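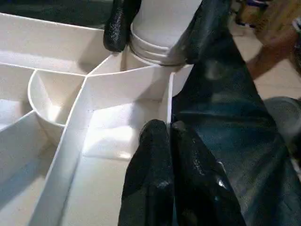
What does a first-time camp family need to get done before the end of the month? Send in the health form and the payment for the summer camporee at Clakholm, and everything else can wait until the packing night.

I've had that one in my messages so many times this week that I figured I'd put it all in one place. Grab a coffee, I do go on a bit. (1/13)

First, the health form. We need the new version, the one that says August 2022 in the bottom corner. The old one looks almost the same and I've already had to send several back, which I hate doing to people who got theirs in early. Both sides, please, and a parent signature on the second page. (2/13)

If your scout takes any medicine, even just allergy pills in the evening, write it down. It goes in a zip bag with their name and troop number on it, and you hand it to the health lodge at check-in. It does not go in the backpack, please and thank you! (3/13)

Now the numbers, for those of you who like to know what you're getting into. There are 413 scouts signed up, and our own troop is bringing 24 of them, our biggest group ever by a mile. I teared up a little looking at the list, I'll admit it. (4/13)

Travel: we leave from the Nundale church lot at 7:30 in the morning. Please eat breakfast before you come. We'll stop once on the way, but it's a gas station with one bathroom and a rack of chips, and I remember how that went last year. (5/13)

The camp road is 76 miles from our lot and the last stretch is gravel, so if your kid gets carsick, tell me and I'll put them up front. I get carsick myself and have every sympathy – ginger candies are in my glove box and anybody's welcome to them. (6/13)

Clothes! Field uniform for the ride, the opening campfire and the closing. The rest of the time it's troop T-shirts and shorts. Please don't go out and buy a second uniform shirt. If the one you have is getting short in the sleeves, the troop closet has a whole rack, and you can just trade. (7/13)

Socks. More socks than you think. I've been doing this a good while now and I have never once had a scout come home and tell me they packed too many socks. Also a real rain jacket, the kind that covers the seat of your pants, because the field at Clakholm holds water like a sponge. (8/13)

Each scout can bring $30 in spending money for the trading post, in small bills if you can manage it. Patch trading is free, of course, and a lot more fun. If your scout is new and doesn't have anything to trade, come see me. I've got a shoebox of spares from past camporees and I'd love for them to go to good homes. (9/13)

On trading: the only rule is that older scouts don't trade with the youngest ones unless a leader is standing there. It keeps things fair, and the big kids are very good about it. My own first trade was a terrible one and I still have the patch, and I like it now. (10/13)

Phones. They can come along for pictures, but there's hardly any signal past the gate and no place to charge. If you need to reach your scout, call the camp office and somebody will walk over to our site. I'll post a short note each evening when I drive out for ice, so you'll hear that everyone is fed. (11/13)

A few people asked about the program. Sign-up for the canoe sessions closed back in July and it's full, but there's a waiting list and spots do open up. Archery, knots, the cooking contest and the night hike don't need any sign-up. We're entering the cooking contest with the peach cobbler again. We came in fourth last time and I thought that was a little harsh. (12/13)

Packing night is at the usual hall, 6:30 to 8. Bring the whole bag, packed, and the older scouts will go through it with the new ones. Parents, stay if you can. There'll be lemonade, and I can take forms and answer whatever I forgot to put in here, and I'm sure there's plenty. (13/13)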